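Ticket: Zikanar gripper policy, paper scrap task, grasp misses
Status: open
Component: Ola data loader / train split

Symptom: policy trained on hand-held gripper demos closes early, above the table. Loss curve looks fine. Happens w/ both arms.

Dataset is 1,038 episodes, scraps and clear two-part box. Checked calibration first, nothing wrong there. Then went thru the wrist and head views by hand.
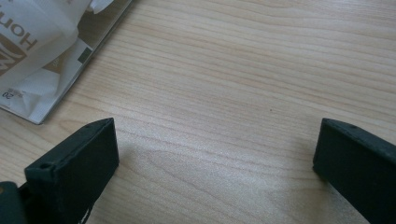
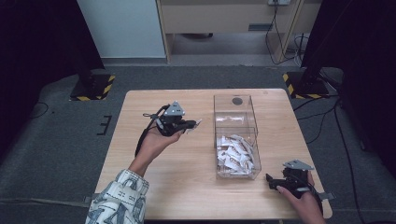
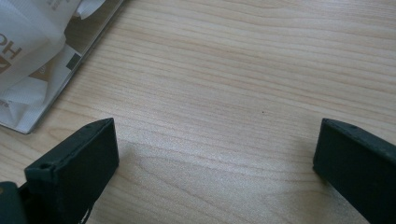

Suspect the sync. Wrist streams lag head stream by 40 ms in one batch, 43 in another, loader assumes zero. So the width label lands on the wrong wrist image. Small, but the close is fast.

Tried:
- shifted labels per batch, retrained from scratch. Early closes down alot on the Srithong bench, not gone
- dropped head view completely. Worse, arm drifts off the box
- wrist only + shifted labels. Running now

Also 2,454 samples flagged as "idle" by the filter, fingers open over bare table. Filter throws them all out. I think we want some of those back, policy has hardly any examples of waiting.

To do: rerun Zumcombe baseline with same shift or the comparison isnt fair. Don't merge the loader patch until that finishes.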